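Clearing out the crockery

September 15, 2019

The new table went in at the end of April, and it has taken me until now to sort out what belongs on it. It's glossy and white, which I was warned about. It shows every crumb. I like it anyway.

The crockery was the real problem. We moved to Fistdale with 2 boxes of plates from Mum's place and another lot from the share house in Nornton, and none of it matched. I'd been stacking it all in the one cupboard and pulling out whatever was on top.

So I emptied the cupboard. Anything chipped went in the bin. The brown dinner set went to Tâm Dương, who has a bigger family and a dishwasher. I kept the pieces in colours I like – teal, lavender, that sort of thing – and stopped worrying about sets. If four people come over, they get four different plates.

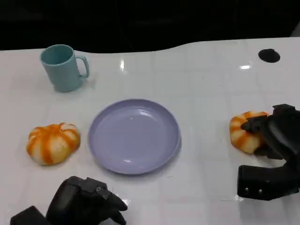 Mugs are harder to part with. I got down to eight, and I'd still only miss one of them if it broke. The rest can live on the top shelf until I need the room.

Next job is the drawer under the stove, where the baking trays are. I've also promised Kimutai his casserole dish back, once I find the lid.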